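Zustham Home Textiles
Knits for the living room / Saragih series
Saragih Cable Knit, Mustard
Article 698

The Saragih series is our knitted line for sofas, reading chairs and beds. We make it in four colors, and mustard is the one which our customers order again most often. It is a yellow with some brown inside, so it goes well together with gray sofas and with dark wood, and it does not shout in the room.

The knit is thick but it stays soft in the hand. You can press it, fold it or sit against it for a whole evening. We recommend to keep it away from pets with long claws, as with any knitted article.

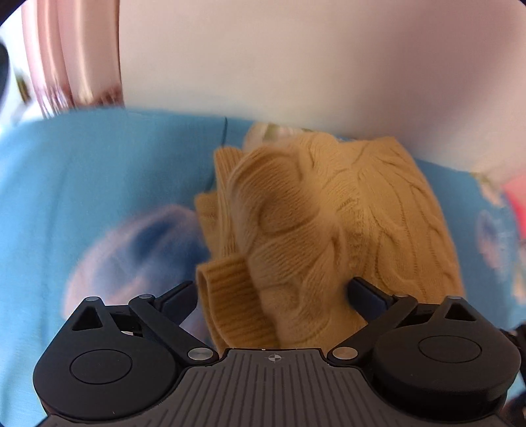

What you receive
One cushion with cover and filling, or a set of two at a lower price. Please choose in the menu before you put it in the basket. The cover can be taken off by a hidden zipper along one side. The filling is also sold alone under the name Drerkis, in soft and in medium. If you do not choose, we send soft.

How it feels
The cables are raised, so you feel them clearly under your fingers. The surface is a little fuzzy and becomes more so in the first weeks. You may remove small balls of yarn with a fabric comb, but please do not pull at them. With the soft filling the cushion gives in easily and the corners stay pointed. Customers who like to lean with the full back are usually happier with medium.

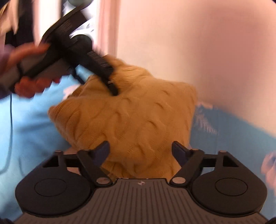

Sulastri Wibisono: I have had the set of two since November and the color is still the same as on the first day. For me the soft filling was too soft for the back, so I ordered medium afterwards and kept the soft one for the bed. The zipper was stiff at the beginning. I would like to have it in a longer shape also, for the bench in the hallway.

Thank you for your comment. A longer shape is in preparation, but we cannot promise a date yet. A stiff zipper gets better if you rub it with a plain candle.

Washing and drying
Take the cover off and turn it inside out. Wash it at 30 degrees on the wool program, with a mild liquid soap and without softener. Do not put it in the dryer. Lay it flat on a towel, pull it carefully into its square shape and let it dry away from the heater. The filling should only be aired.

Storage
Do not keep it in a vacuum bag. The cables become flat and need some days to come up again.

Delivery and returns
We ship with Parkelico. Unused articles can be returned within 30 days, with the label still attached. Questions about an order go to Syafiqah Pillai in customer service, mornings only.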